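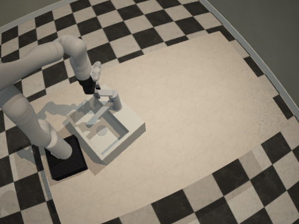

3 min read

November, and the heating in the Lullent changing room is still off, but I went anyway and I'm so glad I did! I'd been putting off going back to the weights since my shoulder grumbled in the summer (my own fault, too much swimming and no stretching), and I'd half talked myself into another evening on the sofa. Katherine Apaza was on the desk and found me a quiet corner by the mirrors, where I spent ages on my arm raises, trying to make the whole thing move from the joint, up and over, like that big grey arm reaching across the sink above its black-and-cream checks. Mine wobbled rather more, I suspect.

After that, leg press. I got to 100 kilos for nine slow ones and felt ridiculously proud, then had to sit on the mat for a bit and chat to a lovely woman who'd come over from Liltthorpe on the bus. She swears by the early class at Stultden, which I might try if I can ever get up in time.

Home by eight, beans on toast, hot bath. Legs like jelly already.

Comments

Moira: Well done you, 100 is smashing! Mind that shoulder.

pedalpete: Is the Stultden class the 6.30 one? Thinking of going myself.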